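Washing a quilted jacket at home or dry clean?

hemline_30
Posted 7/10/20
I want to put my winter stuff away clean this year. Most of it is easy, but I have a quilted jacket from Wustik and the care tag has faded to nothing. The cleaner on Sketov Street wants $30 for it. Has anyone washed one of these at home? Front loader, no agitator.

Cao
Cold water, gentle cycle, half the detergent you think you need. I do mine every March when I switch closets. Zip it up and turn it inside out first. The lining takes the rubbing that way and the shell stays nice.

ptarmigan
Depends on the fill. Polyester is fine in the machine. Down needs a down wash and a long time in the dryer. Without a tag I'd pay the $30.

Cao
You can usually tell by feel. Down has little quills in it and poly doesn't. Pinch a section near the hem. 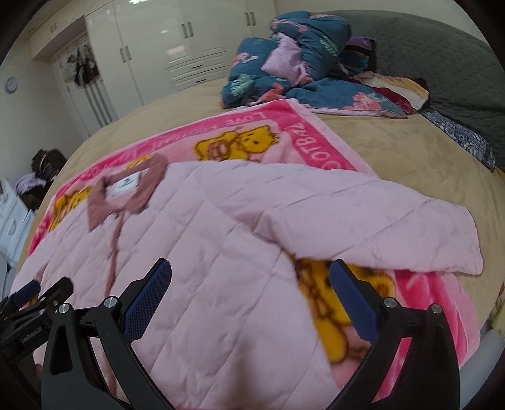

Then look at the stitching before you do anything else. If a seam is coming open, sew it shut by hand. A small gap gets a lot bigger in the wash and you end up with fill in the drum.

ptarmigan
I still disagree on the pinch test. I had a down mix with no quills I could feel, and it clumped so badly I threw it out.

bobbin drawer
Did you dry it with tennis balls? I use 2 on low heat and stop the dryer to break up the lumps by hand. Mine came out of a wash flat as a pancake and it was back to normal after that.

ptarmigan
No, I hung it up. Maybe that was the problem. I'd still rather have a cleaner be responsible for it.

hemline_30
No quills that I can find. I have a bottle of Clornov gentle wash under the sink, would that do?

Cao
If it has no softener in it, yes. Run an extra rinse.

bobbin drawer
And don't store it in a vacuum bag afterward. Mine spent 8 months in one and the quilting never puffed back up. A wide hanger is better.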